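Budgeting for a first robot arm: what am I leaving out?

Posted in Equipment and Purchasing

Piyumi Matubbar

I run the training side of a small shop in Tejada that packs office supplies into kits. We want one tabletop arm that can pick up a pen or marker and drop it into a cup, over and over, so our people can learn to set one up before we put anything on the packing line. The owner has asked for a full budget by April and I only get to ask once.

So far my list has the arm itself, a two-finger gripper and a table. I have a quote from Sternedby that covers the arm, controller and gripper in one price, and one from Grendetti where the gripper is a separate line and the software is paid by the year. The Grendetti arm is cheaper until the third year, when it passes the other one.

What else goes in the budget? And is it worth spending money on simulation software first, or should I put everything into hardware? We have one person who can program a little. The room has carpet, normal outlets and no compressed air.

Rodrigo Bermúdez

Get the Sternedby one. Yearly software fees always go up. Also buy the extended warranty, we didn't and I was sorry.

Florencio Urquijo

I did this two years ago for a job close to yours, so I'll go through my own sheet. Your prices will be different, but the lines should be the same.

Mounting. The arm needs something heavy and flat to bolt to. A regular table will move when the arm stops fast. We bought a steel stand and then had to buy a leveling kit for it. On carpet you should price a floor plate too. Ask both sellers for the stand footprint before you decide where it goes.

Gripper fingers. Look at what comes in the box. Stock fingers are usually made for blocks and boxes. A marker is thin and round, and you may want different pads. Pads wear out. I put 19 spare pairs on the first order and that was too many, but running out would have been worse. If you have no air, make sure the gripper is electric and that the cable to it is included.

Safety. You need a risk assessment even for a small arm. Pay for it as its own line. Don't let it get folded into "installation" or it will be the first thing cut. Leave money for whatever it tells you to add, such as a scanner or a guard.

Training time. Count the hours. We logged 166 hours of staff time before ours ran a full shift, and none of it was in my first budget.

Shipping and receiving. Our crate came on a pallet and the driver wouldn't bring it past the door. We had to rent a pallet jack.

Parts to practice on. Cheap, but write it down. Buy the exact marker and cup you plan to use, and buy a lot of them. My first batch of cups got discontinued and the new ones were a little taller, so every drop position had to be taught again.

On simulation, I would do it first. We used Ostivden for a month before we signed anything. The license was $476 for one seat and it ran on a computer we already had. You can check reach, table height and whether the gripper hits the cup on the way down. It won't tell you much about how the pads hold a slick barrel, so don't take a good grasp on the screen as proof.

I wrote up our setup for our newsletter. Pasting the start of it:

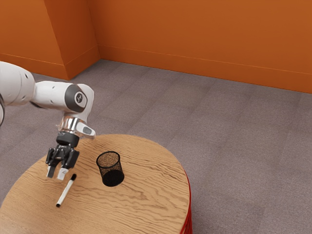 Tejada, 1 December 2024

The practice task is one white marker and one black mesh pencil cup on a round wooden table. The arm comes down over the marker from above with the two fingers slightly open. We kept the cup empty and left the marker lying at a diagonal, so that the wrist angle has to be worked out and can't just be left at zero. Trainees build the layout in the simulator first and move to the real arm after they can repeat the pick 30 times without a change to the program.

That's the part that matters for you. If your one programmer can get that far on screen, you'll know which arm reaches and which gripper opens wide enough, and you can go to the owner with one quote instead of two.

Ask Grendetti in writing what still works if you stop paying the yearly fee. With some sellers you keep the version you have. Others turn it off.

Piyumi Matubbar

Thank you, this helps. I had no line for the stand or the risk assessment. I've written to Grendetti about the fee and asked Sternedby if their gripper is electric. Will post the replies when I get them.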